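3.2 Pickup and Delivery at the Hilluvthorpe Site

The Hilluvthorpe pantry gave out holiday food to 300 households in April. Families signed up ahead of time through Vovadlow, an online form that the pantry had used the year before, or by phone. Those who registered by phone were older on average and more likely to live alone. They were also more likely to miss their pickup time – a pattern that Katona saw in her earlier study of the Ulloa district.

Each household was given a pickup window and a backup window two days later. Food left after the backup window went to a second list, made up of families who had asked for help once registration was closed.

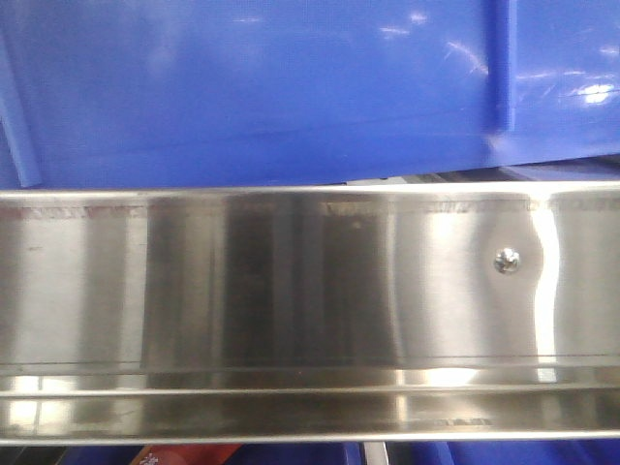 Figure 6. Blue plastic bin.

What kept registered families from picking up their food?

The most common reason was the lack of a ride. Work hours came next, followed by illness in the home. Few families said that they no longer needed the food.

To test whether delivery would help, the pantry set aside $2,000 for drivers and fuel and offered home delivery to phone registrants who lived more than 8 blocks from the site. Take-up was high among those living alone and low among families with children, who often preferred to choose their own produce. We did not collect data on how much of the delivered food was eaten, and the Cutby site, described in Section 3.3, offered no delivery during the same period.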